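Liretti: what changes in the June balance update 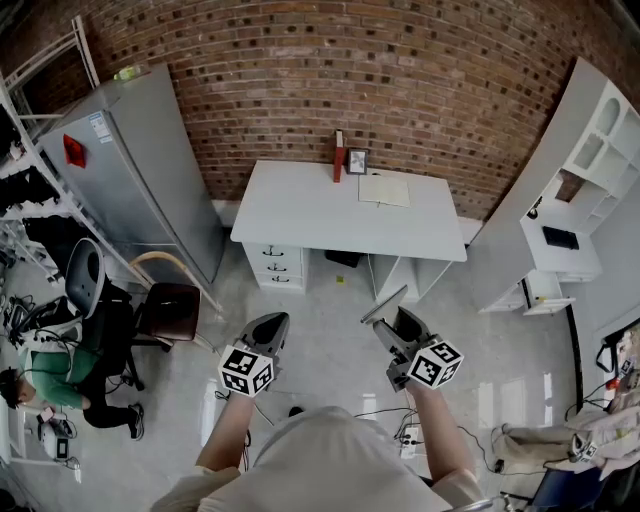
The June update for Liretti changes how storage, worker queues and trade routes are calculated. Existing towns are converted the first time a player logs in after the patch. The conversion runs once and can't be reversed, so players who are in the middle of a large upgrade should read the notes on queues before they log in.

Storage

Every warehouse now has its own cap. Until now the game added up all warehouse levels and applied one limit to the whole town, so a single high-level building could cover for several neglected ones. Under the new rules a level 30 warehouse holds 865 crates of any one good. Goods over the cap are kept for two days in a overflow yard, where they can be spent or sold but can't be traded to another player. After that they are converted to coins at the market rate.

Grain is handled separately. It goes to the granary first and spills into warehouses only when the granary is full.

Worker queues

The build queue and the repair queue have been merged. A town starts with 2 slots, and a third opens with the upgraded guild hall. Jobs already running when the patch is applied will finish on their old timers. Jobs that are waiting go to the back of the merged queue in the order they were placed, with repairs ahead of new construction. Canceling a waiting job returns the full cost; canceling a running job returns half, as before.

Trade routes

Routes between the Kurkmont and Lamont regions now pass through the river toll. The toll is charged per wagon -- not per crate -- so full wagons are cheaper to run than partly loaded ones. Routes that stay inside one region are unchanged. The route planner shows the toll on the confirmation screen, but the saved-route list still shows the old price. A fix for the list is planned for the next client build.

Jikcombe event map

The Jikcombe map returns with the patch and closes on Tuesday. Entry costs about 200 coins, depending on town level. Tiles cleared last season stay cleared, but their rewards can't be collected again. The harbor tiles need a boat, and boats can't be built while the shipyard is under repair.

Known issues

On older tablets the market screen may open blank. Closing and reopening it loads the listings. Decorations placed on a slope may shift by one tile after conversion; they can be moved back at no cost.

Patch notes compiled by Ayuba Agyeman. Bug reports go through the in-game help menu, under Town and Economy.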